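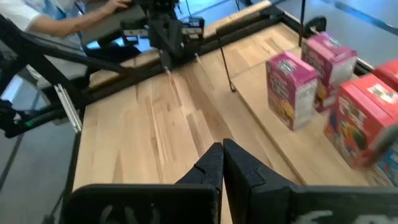
## Unit 5: Wood Movement in Solid Tops

Wood takes on and gives up water until it balances with the air. The moisture content at that point is the equilibrium moisture content (EMC). Above fiber saturation, extra water sits in the cell cavities and the board keeps its size. Below it, water leaves the cell walls and the board shrinks.

### Direction of movement

- **Tangential** (along the growth rings): largest
- **Radial** (across the rings): smaller, often near half the tangential value
- **Longitudinal** (with the grain): ignored in furniture work

A flat-sawn board moves mostly in the tangential direction across its width. A quarter-sawn board moves in the radial direction and stays flatter.

### Estimating the change

ΔW = W × C × ΔM

W is the starting width, C the change coefficient for the species and cut, and ΔM the change in moisture content in percentage points. The formula holds only below fiber saturation.

Worked case: a glued-up top 4000 mm long and 110 mm wide, C = 0.002, ΔM = 5.

ΔW = 110 × 0.002 × 5 = 1.1 mm

The length does not enter the calculation.

### Edge-glued strips

Narrow strips limit cupping in each piece, but total movement across the panel is the sum of the parts – glue does not reduce it. Knots bend the grain locally, so the coefficient is unreliable near them.

### Fastening

Use slotted holes or buttons across the grain. Fix the center and let both edges move. Finish both faces with the same number of coats.

Problem set 2 is due Thursday. Use the Senalham coefficient table, flat-sawn column, and show units at each step.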